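Demonstration operators, household goods floor (3 openings)

Skumier is hiring for its Wondport returns building. The building checks, cleans and repacks rented household items before they go out again. Until last year all of this was done by hand. In August the first two repacking stations will switch to Arnix robot arms, and the arms need to be taught by people who know the work.

Operators do ordinary table tasks with a hand-held gripper in each hand - picking up, placing, folding cloths, clearing a surface. Each task is repeated many times with small changes. A full set is 248 repetitions, usually spread over several shifts. Operators also note which attempts went wrong and should be thrown out.

What changes for people already here: the two stations now have a packer each. Both packers have been offered operator jobs at their current pay grade or better, and both may stay on manual packing if they prefer. Inspection and repair remain manual. Lifting at the two stations should go down. Standing time will not, and applicants should know that.

You should have:
- steady hands and patience with repeated work
- at least one year in packing, cleaning, assembly or similar
- the ability to stand for most of a shift, with breaks

No programming is needed. Training is paid and takes 2 weeks. The position is 24 hours a week to start. Current Wondport staff will be considered first, and time worked in the building counts in full toward seniority. 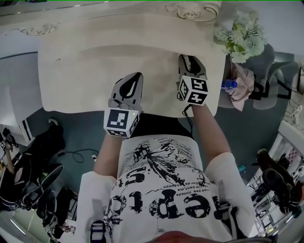 Posted April 15, 2019 | By Skumier Hiring, Wondport

Grippers are held over the tabletop for long stretches, so operators trade off with a partner during the shift. If you have had a wrist or shoulder injury, tell us when you apply - we can set shorter turns.

To apply, leave a one-page work history at the Wondport front desk or ask your shift lead for the internal form. A short tryout with the grippers is part of the interview and is paid.

Last updated: April 15 posting, hours corrected

Contact Hiring | © 2019 Skumier | Back to top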